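Search tickets Go

Ticket 2387
Couples passes turning into two singles at check-in
Site: Jerstead Campground (adults only, clothing optional)
Opened: 7 Apr 2026
Opened by: Iona Lindsay, front gate
Assigned to: Thierry Gilbert
Status: Open, was Closed, was Open

Iona Lindsay wrote:
Couples who book a themed weekend through the Bitell page get one confirmation with both names on it, the way they should. When I scan it at the gate the tablet splits them into two single passes. The first one opens the barrier. The second comes up red with "Single quota reached, see host." So one half of the couple is inside the fence and the other half is standing at my window being told he's a surplus single male. As you can guess, people who have driven half a day for a couples weekend don't find this funny.

I've been letting them in by hand. I don't want to keep doing that, because the by-hand list is how we got the mess last December.

Thierry Gilbert wrote:
Sent to Bitell support. Their first answer is that the guests probably booked separately and "merged later." I don't believe that. There isn't any way to merge bookings on the guest side, I've looked for it, and we asked them for one ages ago and were told no.

Iona, can you tell me whether it happens to everybody or only to some couples?

Iona Lindsay wrote:
Only some. I can't see a pattern. Returning members mostly go through fine. Tent or cabin makes no difference. Two women together had it as well, so it isn't just the male quota either, whatever the red screen says.

Thierry Gilbert wrote:
Bitell's second answer: clear the tablet cache and restart. Did that. Did it again with the tablet off the charger, as they asked, though I can't think what the charger has to do with it. Same result with a test booking under my name and Khôi's. He got in. I was surplus.

Khôi Quan wrote:
Confirmed, I got in. I then walked around to the pool side and tried the keypad with the same pass and it worked there too. So the first name on the booking has full access everywhere and the second name has nothing. The splitting happens before the gate, in my opinion. The gate is only reading what it's given.

Thierry Gilbert wrote:
I'd want to see that before I sign up to it. The Zelteo box that runs the barrier keeps its own copy of the guest list and it has been wrong before.

Khôi Quan wrote:
Pulled the list off the Zelteo box. Couple is already split in there. The booking page shows them as a couple. So it goes wrong somewhere between the two, during the overnight sync or right after. I've kept the members' names out of this ticket, please keep it that way. Members here use scene names for a reason. 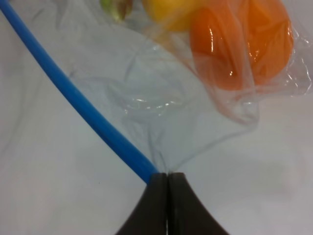
Attachment: blue rod, no markings

Leopold Kaufmann (Bitell support) wrote:
Hello Thierry, thank you for your patience. We have reviewed the account and the sync is healthy on our side. Our team believes the behavior is related to your event's quota settings. Please set the single male quota to "unlimited" and the issue will be resolved.

Thierry Gilbert wrote:
No. The quota is there because the members voted for it and because without it the couples stop coming. Turning it off so that a broken pass can get past it isn't a fix. It also wouldn't do anything for the two women Iona mentioned, who aren't single males by any reading.

"Healthy" means what, exactly? That it ran, or that somebody compared what went in with what came out? I've asked for the log from the sync and been sent a link to a help page about how to read logs.

Leopold Kaufmann (Bitell support) wrote:
Hello Thierry, we have applied an update to your account. Couples passes should now be processed correctly. I will mark this as closed.

Status changed to Closed by Bitell

Iona Lindsay wrote:
Still happening. Had it with the first couple through after the update. I've reopened this.

Status changed to Open by Iona Lindsay

Thierry Gilbert wrote:
What was in the update? I'm asking because the booking page now shows "Plus one" where it used to show "Partner," and I have an email from a member who is offended by it. If the update was a change of label I'd like to be told so.

Esmaeil Bagheri wrote:
I look after the membership records, so I only got pulled in today. Has anyone checked the age verification? New members both have to upload ID before their first visit. Often one of them does it when they book and the other leaves it for later, or does it on the phone in the car. I went back through the ones Iona let in by hand that I could match up. In 7 of those bookings the second person's ID was approved after the booking was paid. I couldn't find one where both were approved beforehand.

That would fit with returning members being fine. They were verified long ago.

Thierry Gilbert wrote:
It fits. Plenty of things have fitted. My own test booking failed and I've been verified since we started using this system.

Esmaeil Bagheri wrote:
Your ID expired in December. You renewed it the week you made the test.

Thierry Gilbert wrote:
All right. That's better than anything Bitell has come up with. I'd still like it tried on purpose before I call it the cause.

Khôi Quan wrote:
Made 2 test couples. First one, both IDs approved, then paid. Came through the sync as a couple. Second one, paid first, then approved the partner's ID. Split into singles overnight, second name red at the gate. So it looks like a late approval writes a new guest record instead of updating the one already on the booking.

Thierry Gilbert wrote:
Sent to Leopold with Khôi's steps. He says it has been passed to Sýkora, who do their ID checks. I didn't know there was a third company in this. It isn't mentioned in our contract, and I'd like to know what of our members' ID they're holding and for how long. Opening a separate ticket for that.

Leopold Kaufmann (Bitell support) wrote:
Hello all, Sýkora report that approvals are being sent correctly. We are investigating internally and do not have a date at this time.

Thierry Gilbert wrote:
So, no date, and each of them says the other end is fine.

Workaround until further notice:
Esmaeil approves IDs first and only then sends out the payment link. New couples can't pay until both partners are approved.
For couples who have already paid, Iona deletes the split passes on the tablet and issues one new couples pass at the window. Check both IDs in person. No by-hand list.
The quota stays as it is.

Iona Lindsay wrote:
Fine by me. Can the red screen at least stop saying "see host"? They ask me who the host is and I have to tell them it's me.

Thierry Gilbert wrote:
Asked. Bitell say the wording is set by Zelteo. I've written to Zelteo and expect to hear that it's set by Bitell. Leaving this open, and please don't let anyone outside Jerstead close it again.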